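Seasonal Guest Host – Omberg Beach Lodges
Ref. 464

Omberg lets seven lodges on the Prarkon coast, a short walk from the bay. We need one host for the season, living on site.

Duties
Meet guests on arrival, hand over keys and walk them through the beach and tide rules. Changeovers are shared with the cleaning team.

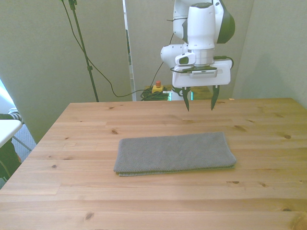
Linen is counted in and out against the lodge sheet – shortages go to the office the same day.

Hours and terms
Five days a week, ending in December. Room provided, meals not included.
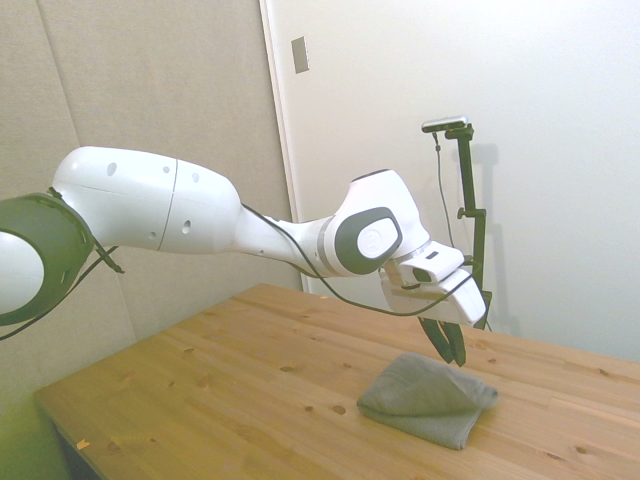
How to apply
Send a CV to Yolotzin Ibarra, quoting the reference, by 10 January 2018.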